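Hand-held gripper fingers closing off centre, what should I check?

Posted by Mwanaisha Chege in Grippers and end tooling

We have a pair of hand-held grippers on a bench, used for folding and moving towels. One of them has started closing a bit to one side, so the towel gets pushed before it is held. I get the same thing with the board wiped and a fresh towel.
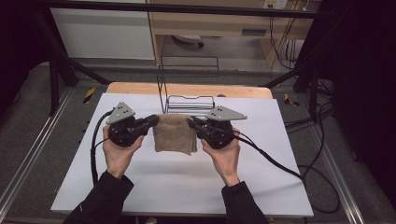
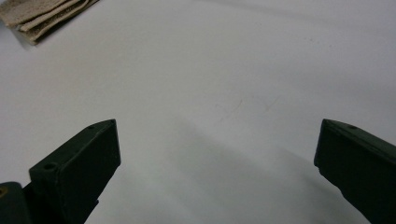
I went through the setup in July when the Rotollow fingers were fitted and it was fine then. Since that time the only thing I have touched is the cable routing. The cables come off the grippers and go over the sides of the white board to the floor, and I did wonder if one was pulling. There is a small round hole near the tip of each finger and I don't know if that is for a pin, to line them up, or just left from making them. The Jarby sheet doesn't mention it. Do I need to take the fingers off, or can this be set from outside?

Josphat Simiyu
Fingers off, I'm afraid, but it is a short job. Unplug it first. Undo the finger screws, clean the seats with a dry cloth and look for fluff. Towels shed a lot and it packs in behind the slider, and then one side stops early. Put the fingers back finger tight, close them on an 8 mm spacer, then tighten. Ours took around 17 minutes the first time. I would leave the holes alone. On our set they are for the alignment pin at the factory and nothing goes in them in use.
If it is still off after that, run the zero again with the jaws fully open. Do it with the gripper lying on the bench, as holding it up gave me a different number each time.

treloar_bench
had this, was the cable. give it more slack

gostemow
Cable could do it if it is tight, but I would expect the whole gripper to twist in your hand and not one finger to lag. Easy to test: unclip it, hold the loop up and close the jaws 11 times. If the lag is the same every time it is fluff or the slider. We clean ours every 90 hours now and write it on a bit of tape on the body.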